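Accueil Documentation Tutoriels Téléopération Forum Contact

Enregistrer des démonstrations par téléopération dans un environnement simulé

Mis à jour le 6 juillet 2022

Le présent tutoriel s'adresse aux opérateurs et aux équipes techniques qui doivent constituer un jeu de démonstrations destiné à l'apprentissage par imitation. Il porte sur la téléopération d'un bras articulé en simulation, au moyen du contrôleur manuel Ikonen et du logiciel d'enregistrement Mostuvex. La procédure applicable au bras physique fait l'objet d'un document distinct ; sa lecture est requise avant toute mise sous tension.

1. Prérequis

L'opérateur doit disposer d'un compte actif sur le serveur Ganitz et avoir suivi le module d'initiation. Le poste de travail comporte un écran, le contrôleur Ikonen et une pédale de validation. Il convient de vérifier que la version de Mostuvex installée correspond à celle du serveur. En cas d'écart, les trajectoires sont enregistrées sans les commandes de la pince et deviennent inexploitables.

2. Préparation de la session

Ouvrir Mostuvex et choisir « Nouvelle session ». Renseigner l'identifiant de l'opérateur, le nom de la tâche et la consigne en langage courant. La consigne est rédigée à l'infinitif, en une seule phrase, par exemple : « Saisir l'objet posé sur le tapis et le déposer à côté du socle. » Elle reste identique pour toutes les démonstrations d'une même série.

Charger ensuite l'environnement et lancer la réinitialisation. Les objets sont replacés par tirage aléatoire dans la zone de travail. Si l'un d'eux est hors d'atteinte, relancer le tirage et ne pas tenter de le rattraper avec le bras.

3. Étalonnage du contrôleur

Placer le contrôleur à hauteur du coude, avant-bras appuyé, puis maintenir la pédale enfoncée pendant trois secondes. Le repère de la main est alors aligné sur celui de la pince. Régler l'échelle des déplacements sur 60 % pour les premières sessions. Une échelle plus élevée réduit la durée des approches, au détriment de la précision lors de la saisie.

Effectuer un déplacement lent dans chacune des directions avant de commencer. Si le bras part dans le sens opposé au geste, l'étalonnage doit être repris.

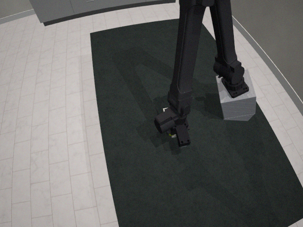
4. Exécution de la démonstration

L'enregistrement débute au premier appui bref sur la pédale. L'opérateur amène la pince au-dessus de l'objet, marque un court arrêt, puis descend selon une trajectoire aussi directe que possible. La fermeture de la pince est commandée par la gâchette, sans à-coup. Les hésitations prolongées doivent être évitées : le modèle les reproduit.

Lorsque le bras masque l'objet dans la vue principale, il est recommandé de passer à la vue secondaire avec la touche V. Ce changement n'affecte que l'affichage de l'opérateur. Les vues enregistrées demeurent celles qui ont été définies à l'ouverture de la session.

Un second appui sur la pédale met fin à l'enregistrement. Attendre que la pince soit ouverte et dégagée avant de valider.

5. Contrôle et tri

Chaque trajectoire est relue à vitesse réelle. Sont à rejeter celles qui comportent une collision avec le socle ou une perte de suivi du contrôleur. Une saisie manquée puis corrigée peut être conservée, à condition de porter l'étiquette « reprise ». Ne jamais couper une trajectoire en son milieu.

À titre indicatif, la série de référence du projet Bellumus compte 208 démonstrations retenues pour une tâche de saisie simple. Les tâches comportant plusieurs objets en demandent près de 500.

6. Export

Sélectionner la série, puis « Exporter vers Ganitz ». Le fichier contient les positions articulaires, l'état de la pince, les vues et la consigne. Un export ne peut dépasser 3 000 trajectoires ; au-delà, la série doit être scindée. Conserver la copie locale jusqu'à réception de l'accusé de dépôt.

Toute question relative à cette procédure peut être adressée à Rafia Arain, responsable de la téléopération.

Commentaires

jlm_atelier
Bonjour, l'alignement se perd chez moi dès que je change de vue. Faut-il refaire l'étalonnage à chaque fois ?

Rafia Arain
Bonjour. Non, l'étalonnage est conservé. Veuillez vérifier que l'option « Repère lié à la caméra » est décochée dans les préférences du contrôleur.

jlm_atelier
C'était bien cela, merci.

Cosette B.
Merci pour la partie sur le tri. Nous rejetions toutes les reprises jusqu'ici. L'étiquette peut-elle être ajoutée après l'export ?

Rafia Arain
Pas dans la version actuelle. La modification est prévue pour le mois d'août ; dans l'intervalle, il faut étiqueter localement et exporter de nouveau la série.

Précédent : Installation de Mostuvex Suivant : Téléopération du bras physique Haut de page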